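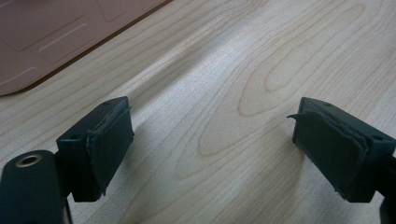 Pads as they look now, right-hand tape starting to lift

Wirport Community > Robotics & Automation > Learning from Demonstration > Data quality

Search this forum Enter keywords All topics

Worn gripper pads in demo data: drop the episodes, relabel them, or leave them alone?

Hiu-tung Chiang
October 2023

Hi all, long-time reader, and I've got a question that's half about hardware and half about how to run a fair comparison, so please bear with me.

I'm collecting demos with a hand-held gripper for a small tabletop project we call Grerkik. The task is picking up thin, flat things from a wooden table and setting them down somewhere else. The camera rides on the gripper, so the two fingers are in view pretty much all the time. I have 2,334 episodes, all collected by me and one labmate over the spring and summer, and I train a plain behavior cloning policy on them – images in, gripper motion out, nothing fancy.

You can see the state of my pads in the photo at the top. They're thick soft pads wrapped in dark tape, and the wrapping is frayed along the edges. The one on the right has a flap at the corner that sticks out into the gap like a little tab. I've gotten so used to it that I stopped noticing, and then I was scrubbing through the data for something else and realized the flap is right where the object would be at the moment of the grasp. So my policy has been looking at it for who knows how long!

I did rewrap the pads once partway through, and 577 of the episodes come from the stretch right after that, when everything was neat. Then there are 459 I've tagged by hand as "flap clearly visible." The rest are somewhere in between, and I don't trust myself to sort them.

What I tried: I trained one policy on everything and one with the flap episodes taken out, then ran each one nine times on the arm with the pads as they are today. The policy trained on everything did better. Not by a lot, two more successes. My labmate reads this as "worn pads in the data help." I read it as "you trained on more data and tested with the worn pads, what did you expect." We've been going in circles over lunch ever since.

So, two things I'd love opinions on:

Should I pull the worn-pad episodes or keep them? And how would you set this up so that the result says something about the pads and nothing else? I'd like to put it in a workshop paper as a small side result, so it should hold up if somebody pokes at it.

Also, if anyone has a wrapping method that lasts, I'm all ears. I'm going through tape like crazy.

Thanks!

Leif Nordin

Keep them. More data is more data. I'd use a better tape and move on with your life.

Hockey grip tape works okay for me. Pull it tight.

Oi-ling Huang

Oh, I've been through almost exactly this, so you're getting the long version.

First, you're right and your labmate is wrong, or at least your labmate can't know they're right from that test. You changed two things when you dropped the flap episodes: how much data there was, and what the pads looked like in it. And then you only tested with one kind of pad. Any of those could give you two extra successes. So could luck. With nine runs each I wouldn't bet a sandwich on a difference of two, I've seen the same checkpoint swing by more than that between morning and afternoon just from me placing the object a little differently.

What I'd do in your shoes:

Make the training sets the same size. You have 459 tagged worn episodes and 577 neat ones, so draw 459 at random from the neat pile and leave the rest of it out. Now you've got two sets you can compare. Leave the in-between episodes out of this entirely. I know it hurts to set aside that much data, but you're not building your best policy here, you're answering a question. The big policy can have everything later.

While you're drawing the sample, look at what else differs between the two piles. This one got me good. My fresh-pad episodes all came from one stretch when I'd gotten faster, and I was also using a different set of objects that week, so "fresh pads" really meant "me, faster, with easier objects." If your piles differ in who was holding the gripper or which objects were out, match on that too, even if it shrinks both sets.

Then test both policies on both pads. That's four combinations, and the two crossed ones are where you learn something. If the worn-trained policy only does well on worn pads and the neat-trained one only does well on neat pads, it's a matching problem and you fix it by mixing. If worn pads drag both policies down, it could just be that the tape grips badly, and the images have nothing to do with it. Those are totally different stories and your current test can't tell them apart.

Which brings me to the bit I think gets skipped a lot. Wear changes the picture AND the friction. You can pull those apart pretty cheaply. Do a third test condition where the pads are freshly wrapped, so the grip is good, and then stick a small loose tab of the same tape on the corner so it looks like your flap. Keep it off the contact face. If the neat-trained policy falls over when it sees the tab, it's vision. If it shrugs, look at the grip. I did this on an older project (we called it Pant, don't ask) and mine was nearly all grip. I'd been blaming the camera for weeks.

For the runs themselves: mark the start positions on the table, use the same marks for every condition, shuffle the order of the policies, and have somebody else load the checkpoint so you don't know which one is running. It feels silly in a room with two people. Do it anyway, I caught myself giving my favorite an extra second before hitting stop. And do a lot more than nine. If you run out of patience, cut the number of conditions before you cut the number of runs.

As for keep or drop in the final policy, my gut says keep. Your pads are going to wear again, and a policy that has only ever seen tidy ones is going to meet a flap sooner or later. But trim the flap now and take a picture of the pads at the start of every session from here on. Then you can sort by pad condition later without tagging by hand.

One more small thing: the wood in your shot has quite a strong pattern in it. If it's the same patch of table in every episode, I'd shift your setup around now and then. Separate issue, but I'd hate for you to fix the pads and find out the policy was steering by the grain.

Hiu-tung Chiang

Oi-ling, this is so helpful, thank you! I checked, and yep, most of the neat episodes are my labmate's and most of the flap ones are mine. So we've been comparing people this whole time. Great. I'm going to match on operator first and see how many I've got left before I plan anything else.

The fake tab is a lovely idea and I'm stealing it. I'll credit you if it makes it into the paper.

Mohammed-Awal Yakubu

Agree with most of what's above. I'd add one cheap check before you spend days on the arm. Take some neat-pad frames, paint a dark tab into the corner of the gap, and feed both versions to the policy offline. Compare the predicted motion. If the output barely changes you still need the real runs, since small errors add up over an episode, but if it jumps all over the place you know right away where to look. Took me one afternoon, most of it spent making the mask follow the finger as it closes.

I also tried masking out the fingers completely, at training and at test. Wouldn't recommend it for thin objects. The policy got noticeably worse at knowing when to close – I think it was using the gap between the pads as its main cue, and I'd taken that away.

On the tape: wrap so the loose end finishes on the outside of the finger, away from the contact face. Mine used to end right at the inner corner and it lifted every time something slid past it. I also swap both sides together, even if only one looks bad, so the two faces grip alike. I write the swap in the notes field in Dondeck, which is what we use for logging, but a line in a text file would do the same job.

Please post the four-way results when you have them, even if they're boring. I'd like to see the crossed conditions.

Contact us | Community guidelines | Privacy | © Wirport Community | Back to top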